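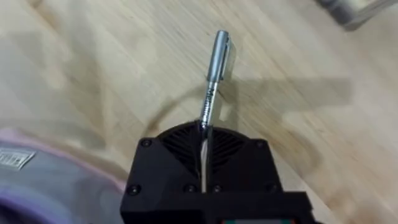 Issue 7, page 4

How Ink Gets Out of a Pen
Text: Szu-yu Tu. Checked by Hubert Stöckli.

A pen must do two jobs. It must hold ink without leaking, and it must let ink out when the tip touches paper. Most marker pens do both with no moving parts.

Inside many markers is a long, soft rod called the reservoir. It is made of thin plastic fibers packed side by side. Between the fibers are very narrow gaps, and the ink sits in these gaps.

Water sticks to some materials. It also sticks to itself. In a narrow gap, these two pulls can move water along, even upward. The effect is called capillary action. The narrower the gap, the stronger the pull.

The tip of a marker is also full of narrow gaps, and they are usually smaller than the gaps in the reservoir. Ink moves from the wider gaps into the smaller ones, so the tip stays full. When the tip touches paper, the paper pulls too. Paper is a mat of plant fibers with tiny spaces between them. Ink passes from the tip into these spaces and leaves a line.

What is in the ink?

Ink has a coloring part and a liquid part. The coloring part may be a dye or a pigment. A dye dissolves in the liquid, as sugar does in tea. A pigment does not dissolve. It is a powder with very small grains that float in the liquid.

The liquid part is called the solvent. In washable markers it is mostly water. In many permanent markers it is a kind of alcohol, and it dries faster. When the solvent goes off into the air, the color stays behind. If the cap is left off, the same thing happens inside the tip and the pen stops writing.

Surfaces

Glass has no gaps for ink to enter, so ink dries on top of it. Bare wood has many gaps. They are the remains of the tubes that carried water through the tree. Ink on bare wood often spreads along the grain, and the edge of the line looks fuzzy. Varnish fills or covers the gaps and slows the ink down. 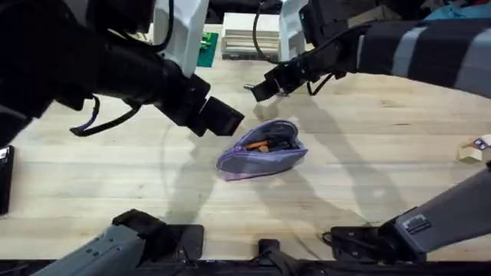 Light wooden tabletop.

Try it

You need a paper towel, a washable black marker and a glass with a little water in it.

1. Cut a strip of paper towel as long as your hand.
2. Draw a thick line across it, a short way up from one end.
3. Hang the strip so that only the end below the line is in the water.
4. Wait six to eight minutes.

Water climbs the strip and carries the dyes with it. Many black inks are a mix of dyes. Some travel farther than others, and bands of color may appear.

Words to know

Solvent: a liquid that other things dissolve in.
Reservoir: the part of a pen that stores ink.

Next page: Why Pencils Are Not Lead, by Silvan Gruber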